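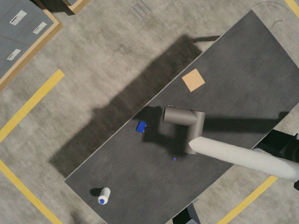

Karriere > Offene Stellen > Softwareentwicklung > Bewegungsplanung

Dezember 2023 | Redaktion Personal, Unatport

Lesezeit: 4 Minuten

Softwareentwickler (m/w/d) Bewegungsplanung und Simulation

Standort Gretberg, Vollzeit, unbefristet. Kennziffer 629.

Unatport entwickelt Steuerungs- und Planungssoftware für mehrarmige Robotersysteme. Die Abteilung Planung betreut den Bahnplaner Nellach sowie die zugehörige Simulationsumgebung. Nellach berechnet kollisionsfreie Bahnen für Arme mit überlappendem Arbeitsraum und übergibt sie zeitparametriert an die Gelenkregelung. Jede Änderung am Planer durchläuft vor der Freigabe die Simulation mit Tischszenen, in denen Lage und Orientierung der Objekte variiert werden.

Aufgaben

Sie übernehmen die Weiterentwicklung der Kollisionsprüfung in C++. Schwerpunkt ist die Abstandsberechnung zwischen bewegten Armsegmenten und kleinen Objekten auf der Arbeitsfläche. Die bisherige Hüllkörperhierarchie arbeitet bei großen Segmenten zuverlässig, verliert aber bei Teilen von wenigen Millimetern Kantenlänge an Genauigkeit.

Hinzu kommen:

- Pflege der Szenengeneratoren (Python), einschließlich Beleuchtung und Schattenwurf für die Wahrnehmungstests
- Anbindung der Lageschätzung an den Planer, insbesondere die Behandlung liegender zylindrischer Objekte und unsicherer Orientierungen
- Auswertung der nächtlichen Regressionsläufe, derzeit bis zu 42 Szenen je Konfiguration
- Dokumentation der Schnittstellen zur Gelenkregelung

Die Regelung selbst liegt beim Schwesterteam. Kenntnisse der dortigen Codebasis werden nicht vorausgesetzt.

Anforderungen

Abgeschlossenes Studium der Informatik, Mechatronik, Mathematik oder eine vergleichbare Qualifikation. Mindestens zwei Jahre Berufserfahrung mit modernem C++ in einem größeren Projekt. Sicherer Umgang mit Koordinatentransformationen, Quaternionen und Vorwärts- wie Rückwärtskinematik. Erfahrung mit stichprobenbasierten Planungsverfahren ist erforderlich, Erfahrung mit Trajektorienoptimierung erwünscht. Deutsch oder Englisch auf Niveau C1 - Besprechungen finden in beiden Sprachen statt, der Code ist englisch kommentiert.

Rahmenbedingungen

Das Team umfasst vier Personen. Homeoffice ist nach der Einarbeitung an zwei Tagen pro Woche möglich. Die Vergütung richtet sich nach der internen Entgelttabelle, die Einstufung wird im Erstgespräch genannt. Eintritt nach Vereinbarung, spätestens im Juli.

Bewerbung

Einzureichen sind Lebenslauf, Zeugnisse und eine Codeprobe oder ein Verweis auf ein öffentliches Repository. Ein Anschreiben ist nicht nötig. Bitte geben Sie die Kennziffer im Betreff an und nutzen Sie das Formular auf dieser Seite. Das Verfahren besteht aus einem Telefongespräch und einem Fachgespräch in Gretberg - eine Programmieraufgabe zur Bearbeitung zu Hause gibt es nicht. Reisekosten innerhalb Deutschlands werden gegen Beleg erstattet.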